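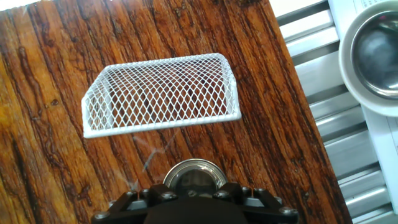 Skorholm Robotics Club: Frequently Asked Questions

Last updated 9 Oct 2022

We receive many of the same questions at the start of the season, so we collected them on one page. Please read it before you write to us.

Who can join the club?

Any student of the school, from any grade. You do not need to know programming. In the first month you work in a pair with an older member.

When do you meet?

Two times per week, after the last lesson. Before the competition we also open the lab on Saturdays, but this is not obligatory.

How much does it cost?

The fee is 30 dollars for one term. It covers small materials and the bus to the Nasrallah Cup. If the fee is a difficulty for your family, write to us and we will find a solution. You do not have to explain the reasons.

What is the Nasrallah Cup?

It is a competition for school and college teams, held every December. Last year 22 teams took part. Each team receives the same list of tabletop tasks and has 300 seconds for every run. The robot must work alone during the run. If a team member touches the robot or an object, the run is finished and only the points until this moment are counted.

What are the tasks this year?

The full list is in the rule book, which you can ask for at the club. In general there are three groups: open containers, nested objects and thin objects. We started with the containers and the thin objects, as these gave us the most trouble last season.

Why do you practice with such small things as pieces of wire? 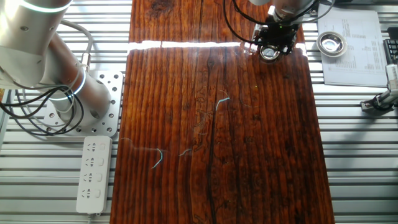

Thin objects give few points each, but many teams skip them completely, and for this reason they can decide the ranking. A piece of wire is difficult for two reasons. The fingers must come very close to the surface without pressing on it, and a shiny surface can confuse the vision program. We change the position of the pieces after each attempt so that the program does not learn only one place.

Which software do you use?

Our own program is named Erow. It was begun by members who have already graduated, so some parts are old and the comments in the code are not always correct. New members often start by repairing these comments. It is a good way to learn the program and we are thankful for it. For recording the attempts we use Trallex, and every member gets an account.

How many attempts do you need for one task?

More than new members expect. For the basket task we have recorded 362 attempts until now, and we are still not satisfied with how the gripper takes the rim. Please be patient with yourself in the first weeks.

Is it safe?

Yes, if everybody follows the rules. Long hair is tied back, and no hands are on the table while the arms are moving. One person always stays next to the stop button and does nothing else. A member who breaks these rules goes home for that day.

Can parents visit?

Yes, on the last meeting of each month. Please send a message one day before.

I missed the first meetings. Is it too late?

No. We accept new members until the end of the term, but the team for the competition is already full. You can still help with testing and come with us on the bus.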